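Small Parts Drawers: Frequently Asked Questions
Last updated 6/11/19

Do I really need one of these?
If you own more than one coffee can of mystery screws, yes. If you own none, we'd like to know how you live.

Should I label the drawers?
The fronts are clear, so in theory you can see what you've got. In theory.
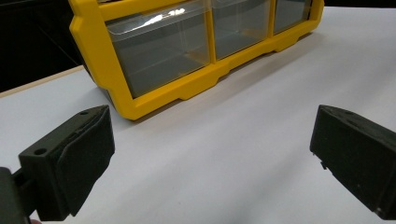
Delyth Kneath wrote in to say that clear fronts only help if you can tell a #6 screw from a #8 at arm's length, and that she labels everything, including the drawer of labels. Fair enough. Use tape you can peel off, as you will change your mind by November.

How much can I put in a drawer?
Less than you think. We once got 150 wood screws into one at the Ikdale workshop and needed pliers to get it open again. Fill it halfway and stop.

Where should it live?
On something flat, at a height where you can see into the bottom row without kneeling. 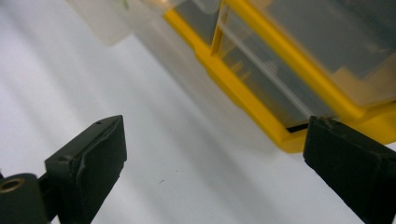

Leave enough room in front to pull a drawer all the way out. A shelf over the washing machine is a poor choice, and Pirmin Kofler has 300 finishing nails in his lint trap to prove it.

Can I carry it by the handle when it's full?
Yes, if every drawer is shut. Check. Then check the middle one.

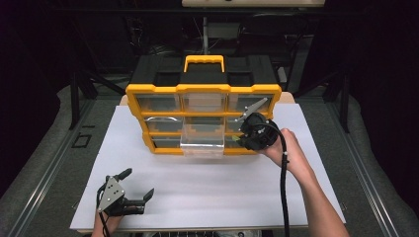

Three rows of three, with the center drawer pulled partway out.

What about the things that don't fit any category?
Pick one drawer and call it Misc. When you need a second Misc, it's time to throw something away.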